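Flat fizz and other kitchen myths

I have been sent a lot of tips over the years and I have tried most of them, usually in a bad mood. A few are worth keeping.

The teaspoon in the neck of the bottle. No. Natsumi Nagano swears by it, and I like Natsumi, but I put two half bottles of sparkling wine in the fridge door overnight, one with a spoon and one without, and couldn't tell them apart. The cold is doing the work. Buy a proper stopper, the kind that clamps under the lip. Mine was from Claeys and it has lasted.

Squeezing the air out of a plastic bottle of pop before screwing the top back on. Also no. The gas comes out of the drink to fill the bottle back to its proper shape, so you've given it somewhere to go. Leave the bottle alone and keep it cold.

Cling film and an elastic band over an opened can. It keeps the fridge smells out and that is all it does. If you can't finish a can, tip it into a small screw-top jar, filled as near to the brim as you dare, and drink it the next day.

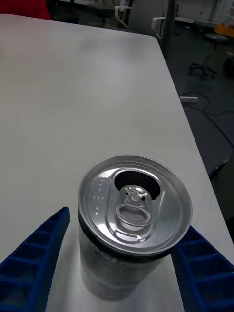
Cola for cleaning the loo. It does shift a bit of limescale if you leave it overnight, but so does citric acid, which costs less and doesn't leave the bowl brown and sticky. I mix two tablespoons into a litre of warm water. Never put it anywhere near bleach, and keep it off marble.

Foil balls for scrubbing pans. Fine on an oven shelf, dreadful on anything non-stick. Bart Goossens wrote in to say he'd done his best frying pan with one — I'm sorry, Bart, it won't come back.

Lemon halves in the dishwasher. You get a smell of lemon while it runs and pips in the filter afterwards. Clean the filter instead. I do ours every 20 days or so I claim.

Bicarb in the fridge. I'm still undecided. The open tub at the back of ours has been there since September and the fridge smells all right, but then I also threw out the cheese.

Next time, descaling kettles, and whether the Wokis tablets are worth the money. I have my doubts.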